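Club cricket scoring: league table shows a different net run rate from ours

Posted in Cricket > Scoring and umpiring
147 views, 3 replies

Ihor Fedoruk
I do the scoring for our second eleven and I've been asked to work out the net run rate before the last round of matches in September. The league site has us below Moroz on run rate, and my figure puts us above them. We are level on points, so it matters.

Our totals for the season so far are 2,383 runs scored. I have divided that by the overs we faced, taken off the runs conceded divided by the overs we bowled, and I get a small positive number. The site has us slightly negative. I have been through the book twice and the runs agree with what the league has, so it must be the overs.

Things I'm not sure of:

Whether we use the overs we really faced in matches where we were bowled out, or the full allocation.

What to do with part overs. I've been putting 38.4 into the calculator as 38.4.

What happens with the match against Pruko that was rained off after the first innings. We had batted and they never came out.

If anyone does this for their own league I'd be glad of the method written out. Our fixtures secretary says it's automatic and can't be wrong.

Undeo
All out counts as the full overs. If you were bowled out in 31 overs of a 40 over game you put 40, and that is probably your whole difference. The same goes for the other side when you bowl them out.

No idea about the rain one, ask the league.

Wenceslao Medina
Undeo is right about being all out. The part overs are wrong as well. An over has six balls, so 38.4 means 38 overs and four balls, and four balls is 0.67 of an over. You need 38.67 in the calculator. It's a small error each time but it adds up over a season, and it always makes your overs look fewer than they were. That pushes up both your scoring rate and your opponents' rate, so it won't always work in your favour.

I score for a side in a different league and this is how I go through it. I do it on paper at the kitchen table first and put it in the spreadsheet afterwards.

1. Make a line for each completed match with four columns: runs for, overs faced, runs against, overs bowled.

2. Convert every part over. One ball is 0.17, two is 0.33, three is 0.5, four is 0.67, five is 0.83.

3. Go down the list and change any innings that ended all out to the full allocation for that match. If the match was reduced before the start, use the reduced number.
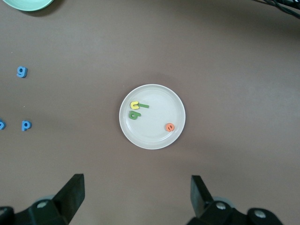 4. Cross out abandoned matches completely, both innings. In our league a match with no result doesn't count towards run rate at all, so your runs against Pruko would come out of the total. Check your own rules, but most I have seen are the same.

5. Add up each column, divide runs for by overs faced, divide runs against by overs bowled, and take the second from the first.

Add the columns up before dividing. Some people work out a rate for each match and average them, and that gives a different answer.

For chases, use the overs at the point where the winning run was scored. Byes, leg byes and penalty runs all go in the runs column. Wides and no balls count as runs but not as balls in the over.

If you've got a match where the target was revised, the first innings is normally entered as the revised target less one, over the number of overs the chasing side was given. We had one of those in June and the site had it wrong for a fortnight, so it isn't always automatic.

Ihor Fedoruk
Thanks both. I had left the Pruko runs in, and we were all out four times. Redone with those changes it comes out negative, though still not the same as the site to the third decimal. I've got 874 for the runs in the away games and I think one of the overs figures there was copied down wrong, so I'll ask for the other scorer's book.

Iveo
We had the same problem. Our league's site takes the overs from whoever enters the card first, usually the home side. Look at the away games.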